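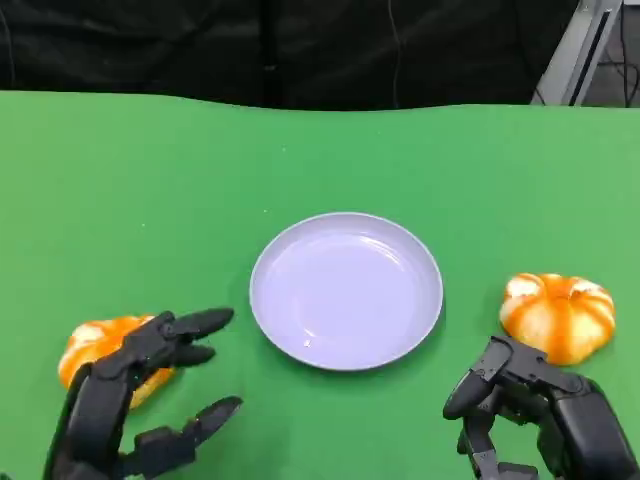 Drellotbridge revises winter squash storage rules

21/02/2021

The Drellotbridge Growers' Exchange has changed its storage requirements for pumpkins and winter squash delivered under contract, following a review of losses recorded in January. The new rules apply to all lots received from the coming harvest onward.

Storage rooms must now be held at 50 degrees Fahrenheit, with relative humidity logged twice a day. Under the previous rules, growers set their own temperature and reported it only when a lot was rejected. Fruit must be cured before it enters the room, and lots with broken or missing stems will be graded separately.

The review covered 136 lots from member farms. Of these, 11 were rejected at the packing shed, most of them for soft spots near the stem end. Inspectors also found chilling injury in small-fruited varieties that had been kept in unheated barns. The damage is often hard to see while the fruit is cold and shows as pitting after it has been moved to a warmer place.

Krishnamoorthy Thevar, who led the review, said that stacking had also contributed. Bins filled above the slat line restricted air movement, and moisture collected on the lower layers. The revised rules limit small pumpkins to a single bin depth and require a gap between the bins and any outside wall.

Sensors made by Vondumeo will be installed in the exchange's two shared storage rooms. Farms with their own rooms may use any logger that records at fixed intervals and can export its readings. Paper logs will be accepted for one more season.

Bindu Thampi, who grows pumpkins on the Oddsson road, said the temperature rule was workable but that curing space would be a problem for smaller farms. "We have one heated room, and in fall it is full of onions," she said. The exchange is considering a shared curing schedule at the Honon shed.

Written comments on the grading section can be left at the exchange office. The temperature and stacking sections are final. Copies of the full rules have been mailed to the 71 member farms.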